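Folding shirts with two handheld grippers: how many takes before training?

hcuri_ccori
We're gathering folding examples on a real bed, handheld grippers, one in each hand. Black T-shirt laid flat on the mat: 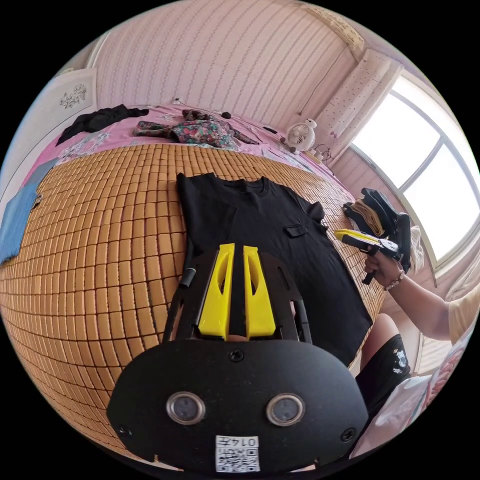 Photo: Hortensia Ccori
We have 100 takes so far. Yamila wants to train now. I want 30 more with other garments first.

b_langat
Train now. At Skultness we started with 25 and learned more from the bad policy than from another month of collecting.

palma_dev
Disagree. 100 takes of one shirt on one mat gets you one shirt on one mat. Change the bedding too.

hcuri_ccori
Bedding stays for now, garments change. The lifts are my bigger worry. Black cloth hanging from the right hand, with the window in view:
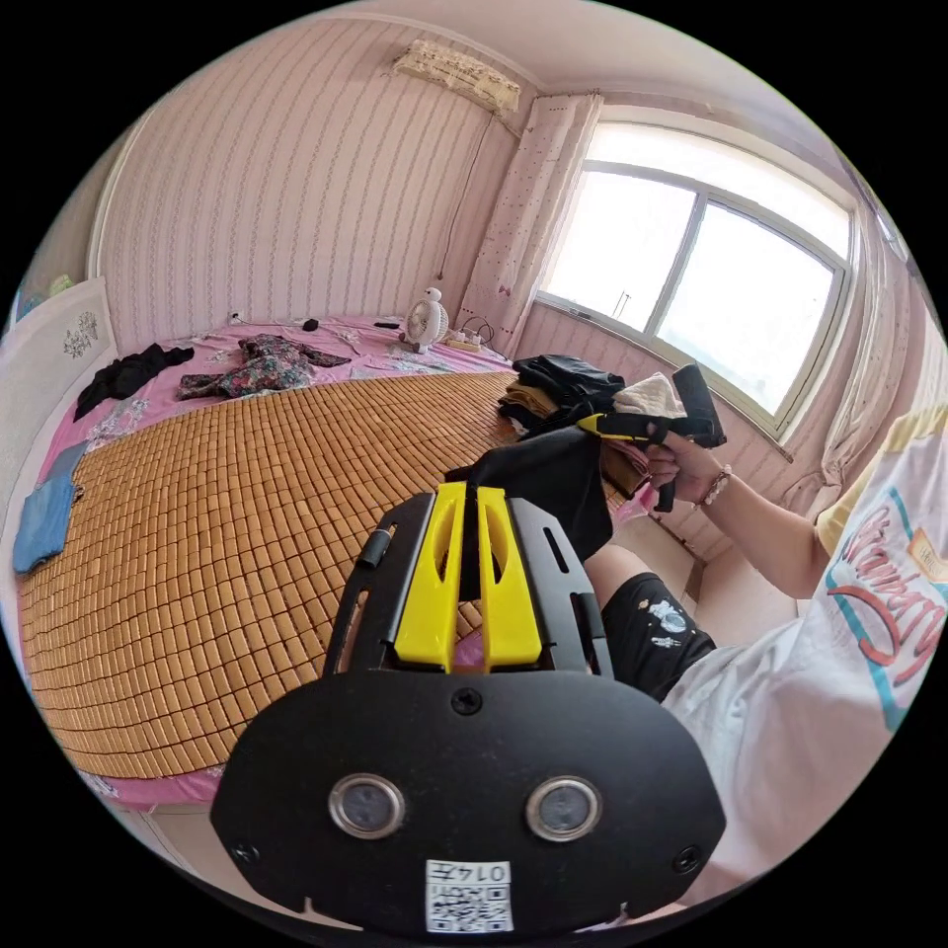 Reply 5: exposure and lifts

b_langat
Window is blown out there. Lock exposure or draw the curtain.

palma_dev
Don't draw it for every take. You want some bright ones in the set. I'd label the lifts separately from the flat folds, though.

b_langat
Fine, but not half the set.

hcuri_ccori
OK. Training on the 100 tonight, then 30 new takes in mixed light. Will post both results.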